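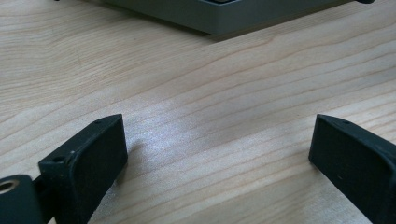

Who Owns the Counter? Public Services, Private Contracts and the Idea of Consent

Speaker notes, Pundbridge Forum on Democracy and the Economy
Reading time: 6 minutes

Opening

Thank the chair and the hosts. Acknowledge Kai Wendt, whose paper on municipal contracts circulated before the session and will be quoted twice.

The talk concerns a plain question. When a city hands a service to a private firm for a generation, what have its citizens agreed to, and when did they agree to it? The usual answer is that they elected a council and the council signed. The talk argues that this answer is too thin. Consent given once, by people who may have since moved away or died, cannot carry the weight that long contracts place on it.

Ask the audience to hold off on the question of whether private provision is cheaper. There is a large literature on cost and it will come up in discussion. The concern this evening is authority.

Part one: the Sosside agreement

Introduce Sosside. Medium-sized river town, former mill economy, council under pressure to balance its books. It leased its water and parking operations to a single contractor, Brinkmann, under one agreement. The main text and its schedules come to 408 pages. Members of the council received the final version 2 days before the vote.

Pause here. Many listeners will assume that the scandal lies in the short notice. Say clearly that the notice period was lawful and that several members had followed the drafts for months. The more serious matter is in the schedules. Under the compensation clause, the town must pay Brinkmann if a later council reduces parking charges, closes a leased street to cars or builds a public lot within the protected area. A later council may still do these things. It must buy the right to do them.

Wendt's phrase is useful at this point: "The vote remains, and the bill for voting differently is attached to it." Read it slowly.

Refer to the residents' petition on the riverside street. It gathered 200 signatures, a modest number, and asked for the street to be closed to traffic in June. The council was broadly in favor. The legal office advised that compensation would be due, and the item was withdrawn from the agenda without a vote. No record of disagreement exists. To anyone reading the minutes, it looks as though the question never arose.

Part two: two traditions of thought

The liberal tradition treats a contract as a promise between equals. A town that breaks its promises will find no one willing to lend to it or build for it. This is a serious argument and should be presented fairly. Governments that can cancel anything at will are not more democratic for it. Pensions, public employment and treaty obligations all rest on the expectation that a new majority will honor what an old one signed.

The republican tradition begins elsewhere. It asks whether people are subject to a power they cannot contest. On this view, a parking schedule may seem a trivial matter, yet the arrangement behind it is a form of rule. Someone decides how the streets are used, and that someone does not stand for election.

The talk does not ask the audience to choose one tradition and discard the other. Lutz Mühlbauer has argued in correspondence that the conflict is overstated, given that any well-drafted contract contains review clauses. Concede the point in principle. Then note that the Sosside agreement has a review clause, and that it may be opened only with the consent of both parties.

(If time is short, omit the next paragraph and go directly to part three.)

There is an older comparison with the sale of offices in early modern Europe. Crowns short of money sold the right to collect tolls and taxes, and their successors found that they could not govern without first buying those rights back. The comparison should be offered with caution. Officeholders claimed a personal dignity that a contractor does not. What the cases share is the raising of present income through the sale of future discretion.

Part three: the Dara proposal

Turn to Dara, where the council took a different course. Its charter now limits any service contract to 15 years and requires that compensation clauses be published as a separate document, in ordinary language, before the public hearing. A contract that would bind more than one later council must also be confirmed by the council that follows the next election.

Describe the objections. Bidders have said that the confirmation rule raises their risk and therefore their price. This is probably correct. The talk treats the higher price as the cost of keeping a decision open, and holds that a public body may reasonably choose to pay it.

Do not present Dara as a finished model. The charter says nothing about data held by contractors, and its rules do not reach agreements signed before it was adopted. There is also the matter of turnout at hearings, which remains low.

Closing remarks

Return to the riverside street. The petitioners were never told that they had lost, and for that reason they had nothing to appeal. Suggest that councils be required to record a vote whenever an item is withdrawn on grounds of contractual liability, with the estimated sum entered in the minutes.

Invite questions. Likely topics: credit ratings, the position of contractor staff, state preemption of local charters. Refer detailed questions on the schedules to Wendt, who will be present until 9 p.m.

We use cookies to improve your visit. By continuing to use this site, you accept our cookie policy.

Contact | © Pundbridge Forum. All rights reserved. | Back to top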